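Flarkeck Expands School Breakfast Program for the Coming Year

21 June 2024

The Flarkeck School District will offer a free hot breakfast to every enrolled student when classes resume after the summer break. The board approved the measure at its regular meeting, following a trial held at two schools in May.

Under the current arrangement, breakfast is limited to students whose families complete an application. The new program removes that step. All 1,584 students in the district will be eligible, and no forms or proof of income will be required.

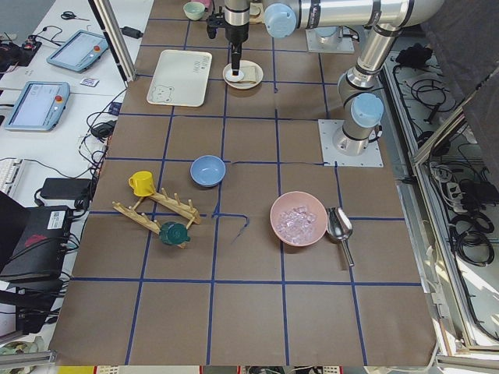
During the trial, Clekau Elementary and Rusell Middle School opened their dining rooms before the first bell and served a simple menu of toast, eggs, oatmeal and fruit. On the final day, 290 students took a meal, the highest number recorded at the two schools. Teachers at both sites were asked to report on attendance and late arrivals, and their written comments were included in the material given to the board.

"Families told us that the application was the main obstacle," said Maximiliano Leiva, director of food services. "Some did not know they qualified. Others preferred not to ask. We expect that a single rule for all students will be easier for parents and for our kitchen staff."

Bread and rolls will be supplied by Gündoğdu Bakery under a one-year agreement. Eggs and milk will continue to be purchased through the district's existing contracts. The board also approved four additional part-time kitchen positions, which will be posted on the district website next week.

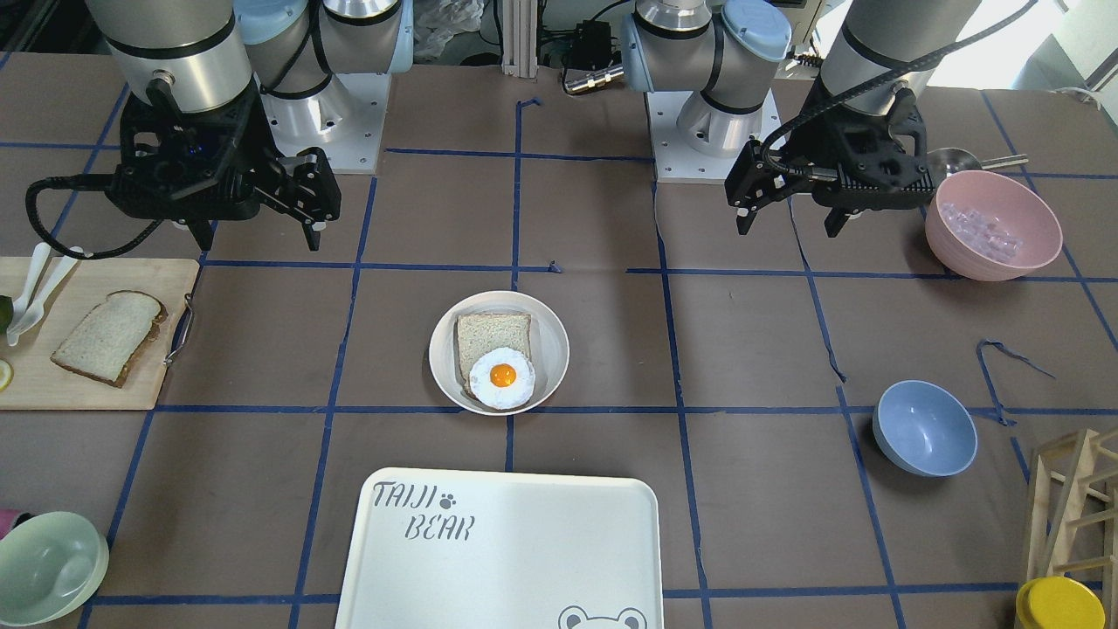 Menus and Special Diets

Menus will be published monthly and sent home with students. Each day's meal will include a grain item, a source of protein, fruit and milk. An egg-free choice and a dairy-free choice will be available on request.

Parents of students with food allergies should submit a statement from a physician to the school office before the start of term. Statements already on file remain valid and do not need to be renewed.
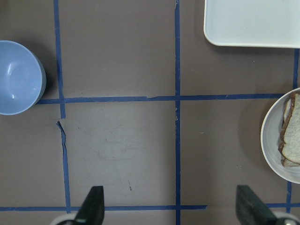 Dining rooms will open 30 minutes before the first bell at all schools. Students who arrive on a late bus will be given a packed breakfast to eat in class. Lunch prices and the lunch application process are unchanged.

Questions about the program may be directed to the Office of Food Services during regular business hours.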